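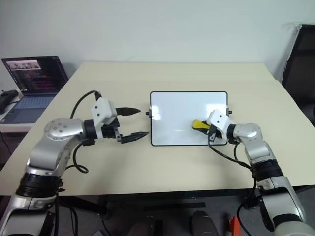
Whiteboard with the side knobs, lying flat on the big table

Skalcombe Home Forum > Desks and Work Rooms > Are the knobs on these any use?

gridpaper_87
I want a small whiteboard for the work room and keep coming back to this style: thin black frame, rounded corners, a little black knob on each side. The listing I found says the knobs let it "tilt to any angle" on a stand. I don't buy it. Has anyone had one for more than 4 months?

mudroom
Had a Jurkudell one like that. It tilted fine for a few weeks, then drooped every time I wrote near the top. Tightening the knobs bought me a day or so.

oatbin
Disagree. Mine has held since January. People crank the knobs until the threads strip and then blame the board.

mudroom
I never cranked anything. How hard do you press when you write?

oatbin
Normal? It's a dry erase marker.

gridpaper_87
So one yes and one no. What about the shine? There are white glare patches on it even lying flat. I'd be sitting across from a window.

lefthook
Glossy wipes cleaner, that's the trade. I had a matte one from Cumthorpe and it went gray in no time.

gridpaper_87
"Wipes cleaner" is what they all say on the box. After a week with the same grocery list on it?

lefthook
Okay, after a week you need spray. Same as any of them.

plainpine
I'd skip the stand and lay it on the table. That's a big cream top, plenty of room. The seam across the back would bug me more than the knobs.

oatbin
The seam is way at the far end and you can hardly see it. Who writes back there?

plainpine
Crumbs collect in seams. Ask me how I know.

gridpaper_87
Not asking about the table, but noted. Rutherford has a plain board with no knobs for less. Leaning that way unless somebody has a better case than "mine's fine."

oatbin
Mine is fine, though.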